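House Rules for the Arm Bench, in Pictures

Every shared bench at Skarkora has a rule sheet. Ours runs to 2 pages, was last revised in December, and is read mainly by the people who wrote it. Fathima Wickramasinghe suggested a gallery instead, on the theory that our colleagues will look at anything if it comes with a picture. So this page is the sorting bench as it looks at work, with the rules that apply to it.

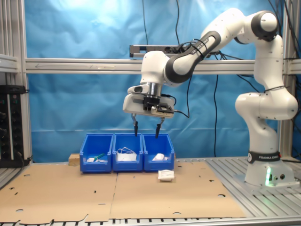

Sorting bench, arm over the bins. Rule 1: look at the light on the base before you look at anything else.

Green does not mean "come on in". Check the screen as well, say out loud that you are reaching in, and wait for an answer from a human being.

Rule 2: bins go side by side, in a straight row. Sizwe Buthelezi once tried a more relaxed arrangement and spent the afternoon teaching the positions again.

Rule 3: anything lying outside the bins gets logged or put away before a run. "It was there when I arrived" is not a log entry, although we have 18 of them.

Rule 4: cables stay clear of the arm's full reach — the full reach, please, and not the bit it happened to use last time. Move the arm slowly through its path first and watch the cables while you do it.

Rule 5: whoever starts the run keeps the stop button within reach until it ends. Tea is not an exemption. Tala Qaisi has asked for this to be in larger type, which the website won't do.

Corrections and grievances to Nizar Salameh, who keeps the sheet. New rules need a second signature.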